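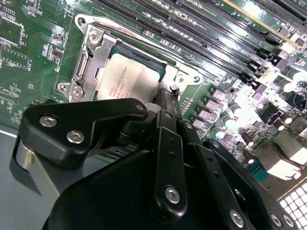 A processor in its socket, lever down, with the gripper of the Korthorpe cell close by.

DERKANVILLE, Saturday, August 24, 2019 – Ansari has put its board-handling cell back to work after a rebuild of the gripper, and says the trouble that dogged it since February is over. People who run the cell would like to see a few more weeks first.

The Korthorpe cell takes used computer boards and is meant to open the socket, lift out the processor and set it in a tray. In its last full month before the rebuild it stopped 53 times. Ansari blamed screws backing out of the finger linkage, which let the fingertips drift off center.

Technician Fidelina Tello now checks every hex screw on the gripper at the start of a shift, then runs 20 practice approaches over a scrap board with the fingers held clear of the socket. The camera position gets taught again after any finger change.

"It's a good routine," said Slamet Ginting, who works the night shift. "It's also a lot of babysitting for a machine we were told would run by itself."

Project lead Gregor Nisbet said the cell got through 200 boards in its acceptance run without a stop. All 200 were the same model. The mixed boards that caused most of the earlier stops have not been tried, and Nisbet would not give a date for them.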